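Plalura Small Herds Forum
Husbandry and Breeding: Spring shearing or autumn shearing for first-year goats
Started October 2021

Skirkov_Registrar
Members are asked to give their views on the proposed change to the shearing calendar for first-year Angora goats. At present, the herd book records the first fleece in February. The proposal would permit a second entry in the autumn, provided the animal weighs at least 65 pounds on the day. Comments will be passed to the breed panel without editing.

Mathias Aebischer
I support the proposal. Kid fleece left on through the summer collects burrs and loses value at the mill. Our farm sheared 3 groups early last year and the sorted weights were better in each. I would ask that the weight rule be checked on a proper scale and that estimates by tape be refused.

kolov_hill
I must disagree with the previous member. Our pasture lies high and the first frost arrives before the coats have closed. Two kids were lost here after an early shearing, and both were above the proposed weight. A weight rule alone does not protect an animal that has no shelter.

Mathias Aebischer
The point about shelter is accepted. The rule could require a closed shed for the first two weeks. I would still object to a ban for everyone on account of high ground.

Cârstea Fiber
As a buyer, we take no position on the date. We do ask that members keep the two fleeces in separate bags and write the tag number on each. Last season we received 961 pounds of mixed kid and adult fiber, and all of it had to be graded again at the sellers' expense.

kolov_hill
I have no quarrel with separate bags. My concern remains the cold.

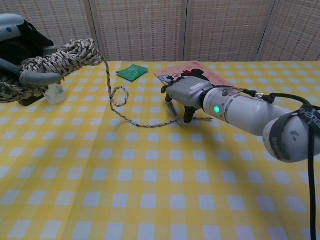

Ekkachai Intarasuk thought the draft should leave the date to the owner and make the shed compulsory, with the weight entered in the herd book beside the fleece. He also asked whether bucks and does would be held to the same figure.

Skirkov_Registrar
The same figure applies to both in the present draft. The shed requirement has been added to the list of amendments. Members who oppose the autumn entry altogether should state so plainly in this thread.

kolov_hill
Please record me as opposed, unless the shed is made a condition.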